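Teaching a Gripper to Tidy a Living Room: Our Term with the Tallar Arm

Project report, second-year robotics workshop
Submitted 1st July

1. What we set out to do

When our group chose its project, we wanted something that would make sense to our families as well as to our tutors, and so we settled on tidying up. The task we wrote on the planning sheet was a very plain one: pick up a small household object and put it somewhere sensible. Anyone can do that while half asleep, and we were rather pleased with ourselves for choosing something so easy. (We were less pleased by the second week!)

The idea behind the project is that you don't write out the movements yourself. You show them to the arm, again and again, and a learning program tries to work out what all your tries have in common. We used the Tallar arm from the workshop, with the Nonau software for recording and the Chu training script that last year's group had left in very good order, bless them. Each showing, from the arm's starting position to the moment it lets go, is called a demonstration, and I shall use the word a great deal from now on. 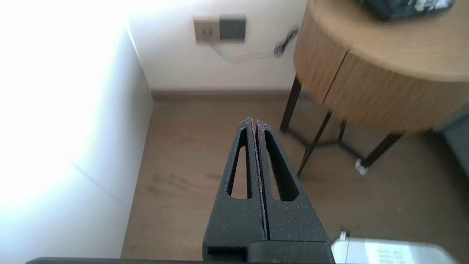 Our first big decision was whether to guide the arm by hand or to drive it from a distance. We tried both, and I think everyone in the group enjoyed the hand guiding more, as you simply take hold of the arm and lead it along as you would lead a child across a road. The trouble is that your own hands and sleeves get into the wrist camera's view, and the program then learns from pictures it will never see again when it is working alone. So we changed over to remote control and stood well back. We also agreed to begin every demonstration with the fingers closed, the tips almost touching and the reddish-pink lining just a thin line between them, and to look at the wrist picture before pressing record. It was a small habit and it took a while to stick, but it gave each recording the same opening, and the later sorting was much kinder for it.

2. Learning to drive

I had supposed that steering the arm would be like playing a game, and in a way it was, only a game in which you have to think about your wrist all the time. The controller we built for the Dundon, which is the little hand-held unit the workshop lends out, sends six movements (three for position and three for turning) as well as opening and closing. In the beginning we all moved one thing at a time: forwards, stop, down, stop, turn, stop. The recordings looked dreadfully nervous, and the first trained program was nervous in just the same way. It would stop above the object and dither there, exactly as we had.

After that we set aside five practice sessions with the recording switched off, so that people could get comfortable without feeling that every wobble was being kept for ever. I would warmly recommend this to next year's group. 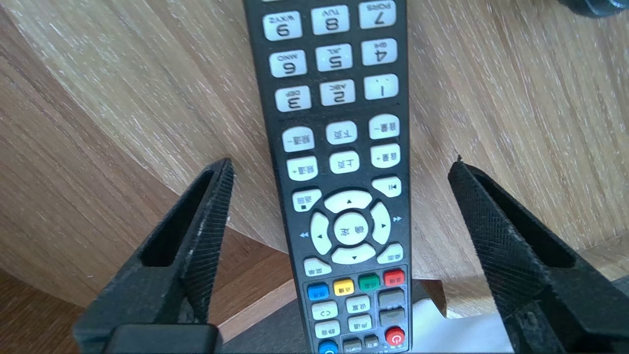 The other thing we had to learn was patience at the moment of the grasp. If you lift as soon as the fingers touch, the program learns to lift too early, and it hasn't your eyes or your luck. We began to count a slow "one, two" under our breath before every lift, and by June the whole group was doing it.

3. What we collected

Altogether we recorded 174 demonstrations, of which we kept 152. The ones we threw away were mostly those where the driver had lost their bearings and gone wandering about, though a few were dropped because somebody had started the recording too late. We argued for a whole afternoon over whether to keep the tries with a clumsy first grasp and a good second one. In the end we kept them, as we wanted the program to see what recovering from a mistake looks like, and I am still glad that side of the argument won.

4. What we would do differently

We would write down who drove each demonstration. We all had our own style, some of us swooping in from the side and others coming straight down from the top, and without names in the log we couldn't separate them afterwards. We would also move the object about more between tries, as we were lazy over this in the early sessions. The recordings and our log are in the workshop's shared folder, along with the controller settings, which should be copied before anyone changes them.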